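Shared workshop's robot arm moves on to fruit

Members of the Tornside shared workshop in Rostlow have begun testing a robot arm on soft and awkward objects, after spending the winter getting it to run reliably.

The project, known as Flanilance, has cost £2,594 so far. Most of that went on a second-hand arm, with the rest spent on a gripper, brackets and cabling. Members paid for it through monthly subscriptions and a sale of surplus tools in April.

Earlier trials used wooden blocks, which the arm handled without much trouble. Fruit is harder. A pear is narrow at one end and bruises easily, and it can roll when a finger touches it off centre. The group wants the arm to lift one from a bowl, put it down in another and leave no mark on the skin.

Four members wrote the control software, and a session at the bench is held every Tuesday evening. They have set a target of 70 clean transfers in a row before trying anything with a softer skin. The best run to date ended when the gripper closed too early and pushed the fruit against the side of the bowl.

The workshop, on Rutherford Street, plans to publish its drawings and code when the target has been met.

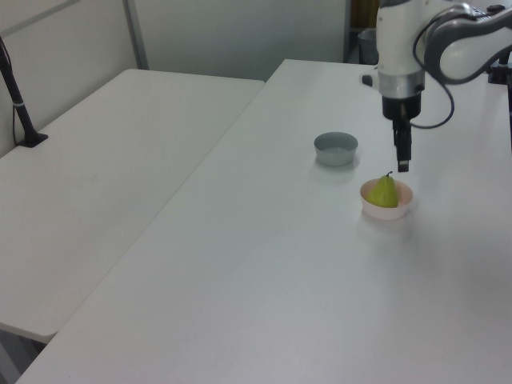 Rostlow news desk | Tuesday, 3pm

The two-fingered gripper over a pear in the pink bowl, with the smaller grey bowl further along the table. Tornside is open to new members, and visitors can watch the bench sessions from 7pm. Entry is £3, payable at the door.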